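Mutudel Open Day Recordings: README

December 14, 2020
By the Ledance demo team

What this is

Mutudel is a small set of robot recordings made during the Ledance open day, when members of the public were let into the Živković Hall and asked to stand behind a line of tape. Most of them did. The arm spent the day picking up an apple and putting it on a shallow brown target. The programme called this "Intelligent Handling for Tomorrow", a title written before anyone had settled on the apple.

The release contains 89 episodes. Each one is a single attempt, started by a visitor pressing a key and ended by an operator, either when the apple was down or when hope had gone. Failed attempts are included and labelled as such. If you only want the good ones, filter on the outcome column, though you will be missing the parts the visitors liked best.

The task

An episode begins with the gripper raised, fingers pointing down at the table, and the apple lying somewhere off the target. The operator moves the apple to a new spot between attempts. We had a plan for these positions, with a printed grid. By mid-morning children were choosing them, and the spread is wider than the grid would have given us. 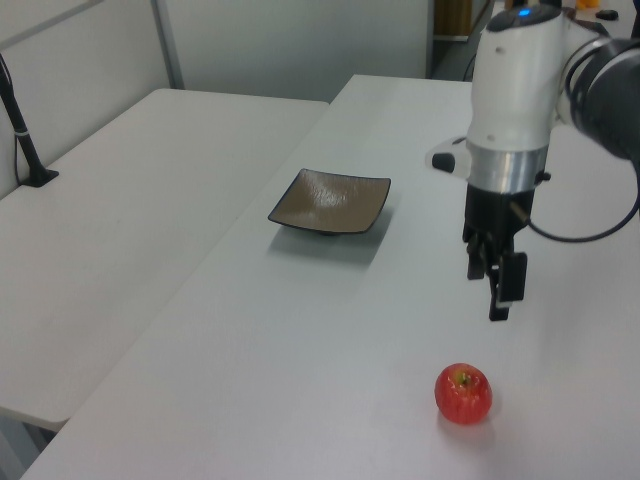
Surely a person could do that in a second, came the remark over the tape, and was there a version where it peeled the thing as well? There is no version where it peels the thing. The question came up in some form at every session, usually with arms folded, and our standard answer was that a person gets bored and the arm doesn't. By the afternoon the operators were bored enough to prove the first half of it.

The arm's part goes in this order: move over the apple, lower, close the fingers, lift, travel to the target, lower again, open. It does all of this at a speed chosen by the safety form, which had not been written with an audience in mind. Several visitors thought it had stopped. In two episodes it had, and these are marked "stalled" in the outcome column.

The slow bit everyone leaned in for was the last few centimetres, with the apple in the fingers over the target and the arm apparently thinking about it. It isn't thinking. The controller reduces speed near contact, and we left the setting alone, partly out of caution and partly for the gasps.

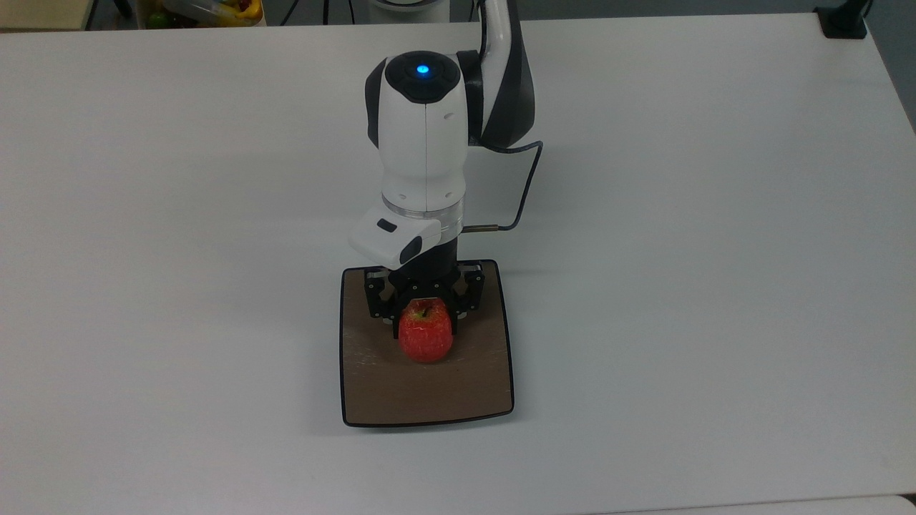

What is in the folders

episodes/ has one folder per attempt, numbered in the order they were started. Inside are the camera streams, the joint positions, the gripper opening and a short text file with the outcome.

outcomes.csv repeats those text files in one table. There are 4 possible values: placed, dropped, missed and stalled. "Placed" means the apple was at rest on the target when the operator ended the attempt. An apple that landed there and then rolled off is "dropped", after a longer discussion than you would believe.

notes/ holds the operators' typed remarks. These are uneven. One whole session consists of the word "fine". Another has a paragraph on the biscuits, which we have kept.

rivetti/ contains 5 episodes run with the Rivetti grasp planner instead of our own. They were recorded at the end of the day and the numbering carries on from the main set. Please don't use them to compare the two planners. The apple had been dropped a good deal by then.

Known problems

Visitors talk. There is no audio in the release, but you can see the operator's hand hesitate in some of the resets while a question is being answered, and the pause before the next attempt can run to minutes. Trim these before training on anything to do with timing.

The timestamps are from the recording computer, whose clock was wrong. The gaps between frames are right, the time of day isn't.

All the episodes use the same task, so a model trained on this will know a lot about putting an apple down and nothing about cups. We were asked about cups too.

Using it

You may use and share the recordings for research and teaching. Please cite the set as Mutudel and say which outcome values you kept. Corrections to the labels are welcome, with the episode number — we've already had one in dispute since the open day, and it's staying as "missed".

The next open day is planned for May. There will be fresh tape.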